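3.2 Workshop build and recording

The grippers were built in a shared workshop in Wadmont from the open Stevirix drawings, with printed shells and a marker cube fixed to each one. We changed the finger mounts twice before June. The bathroom fixtures were set out in the same room, so a worn part could be swapped between takes.
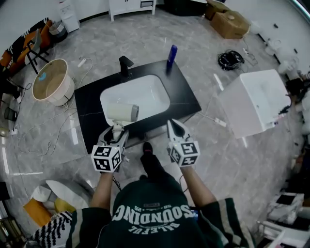
Each operator worked with a pair of grippers and was asked to keep both cubes clear of their sleeves. A take was limited to 40 seconds. After removing takes with lost tracking, we kept 2,987 of them, and 202 were set aside for testing.

Lighting was the harder problem. The workshop has fluorescent tubes on the ceiling, and our first exposure setting washed out the white faces of the cubes. Lowering the blinds over the windows helped, and we fixed the exposure after that. The Cuervo tracking code was left at its default settings.

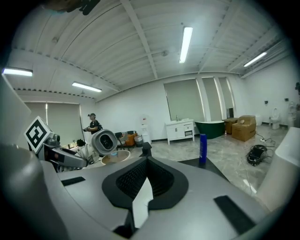 Figure 4 shows the hair dryer used in the handling tasks. Its cord adds a second moving part, and we labelled takes with a looped cord separately in the Closetti annotation tool.
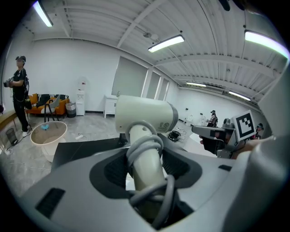

Figure 4. Hair dryer held upright, with the cord looped around its handle.

Ten of the looped-cord takes were labelled again by a second annotator. Differences were settled by replaying the take at half speed.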